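About Oketel

Oketel is a small workshop in Jendmont. We set up robot cells with two arms, we look after them, and we repair them when they stop. We do not build arms and we do not sell them. Our customers already own the machine, and they call us when it must do a new task or when it has started to do an old task badly.

We opened in October, in one room behind a bakery supply store. Today we have a larger room on Arruda Street and a proper bench for grippers, but the way of working has stayed the same. One person is responsible for one cell from the first visit until the customer signs the last sheet.

How we set up a cell

The cell we know best is called Nuka. It is our own, and we use it to try every procedure before we bring it to a customer. The task on Nuka is food handling: steamed buns are taken from a steamer and put on a plate. We like this task for setup work. A bun is soft and its surface is not even, so a gripper that closes too far leaves a mark which everybody can see.

We begin with the table. It must be level and it must not move when the arm stops quickly. Then we fix the positions of the pot, the plate and the lid, and we write them on the setup sheet. After this comes the zero position of each joint, and only then the grippers. A new customer often wants to start with the grippers, and we ask for a little patience.

The closing width is adjusted in small steps, with the arm at low speed. For the first trials we stay at 70 percent of the closing force written on the sheet. We go down into the pot straight from above and come up the same way, so that the fingers keep away from the wall.

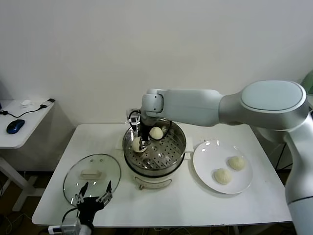
Arruda Street customers sometimes ask us if all this is necessary for such light work, and Ilmar wrote to us after his first month that he had thought the same. He had expected the force setting to be the difficult part, he said, but his trouble was the cable at the wrist, which pulled a little each time the arm turned, and he would like us to say this earlier in the training.

We have followed this advice. The cable check is now on the first page of the sheet: turn the wrist slowly to both ends, look at each loop, and make sure that nothing becomes tight.

How we look after it

Nuka is inspected after every 147 working hours. We clean the fingers, check the screws of the gripper, compare the zero position with the sheet and listen to each joint at low speed. Steam is not kind to connectors, so these are opened and dried also when they look fine. At 1144 hours we changed the left gripper's finger joints, which had too much play.

Repairs

Please send us the error log and a short video before you send the part. In many cases we can solve the problem by telephone. If the part must come to us, remove the fingers and pack them separately. We return every part with the old pieces in a bag and a written report.

Visits to the workshop are possible by appointment. Please wear closed shoes.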